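Demonstration Quality and Policy Success in Two-Handed Handling of Transparent Containers

Project report, Cluslow group
Fuad Fikre, Anouk Van Rooij
Supervisor: Kosmas Kourkoulas
Aug 7, 2022

1. Background

The February report covered imitation learning on opaque cartons. The policy transferred well to new carton sizes but failed on clear plastic, where depth readings drop out and the visible edges shift with the viewing angle. The present work asks whether the failure can be reduced through the demonstrations alone, with the network and sensors unchanged.

2. Data

All demonstrations were recorded with hand-held grippers, one per hand. Gripper pose was taken from optical tracking of the marker plate on each device, and finger opening from the trigger encoder. The two streams were resampled to the camera rate and aligned by a sharp tap of both grippers at the start of each take.

We collected 563 takes from two operators. Takes with a tracking gap on either hand longer than 90 ms were discarded. Most gaps came from one plate hiding the other when the hands were close together, so operators were asked to keep the plates apart while closing in on the object. Shorter gaps were filled by linear interpolation of position and spherical interpolation of orientation.

Two approach styles were recorded:

Direct: both grippers move to the contact points and close in one motion.
Staged: both grippers stop short of contact, hold, then close.

The hold in the staged style was not timed. Operators were told only to come to a visible stop. Heloísa Paiva labeled the start and end of each hold by hand, and these labels were used for analysis only.

3. Training

One policy was trained per style, using the Skasora baseline code with its default settings. The training sets were cut to equal size by random selection. Inputs were the head camera view and the relative pose of the two grippers. Absolute pose was left out after early runs showed the policy memorizing table position.

4. Setup during recording

The object was placed on the tabletop near the center, with small changes in rotation between takes. Room curtains were kept closed to limit reflections in the plastic. Cable drag was noticeable on long sideways reaches and shows up in the wrist orientation of early takes. 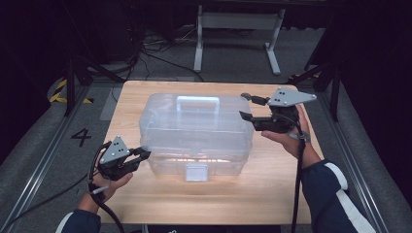
Figure 1. Clear storage box with a gripper held at either side. Three markers are visible on each plate.

5. Results

Each policy was run for 80 trials. The direct policy succeeded in 52 of them. The staged policy did better, but we do not report a final rate: its trials were split across two sessions with different lighting, and the second session has to be repeated.

The failure types differ. Direct failures were mostly early closing, with the fingers shutting before they reached the wall. Staged failures were mostly stalls, where the policy entered the hold and never left it. Adding the previous action to the input shortened the stalls in a small test but was not used in the main runs.

6. Open points

Only one box shape was used in the trials. Mervyn Kettle has suggested repeating them with the lid handle as the grasp target, which would need new takes. Operator effects were not separated from style effects.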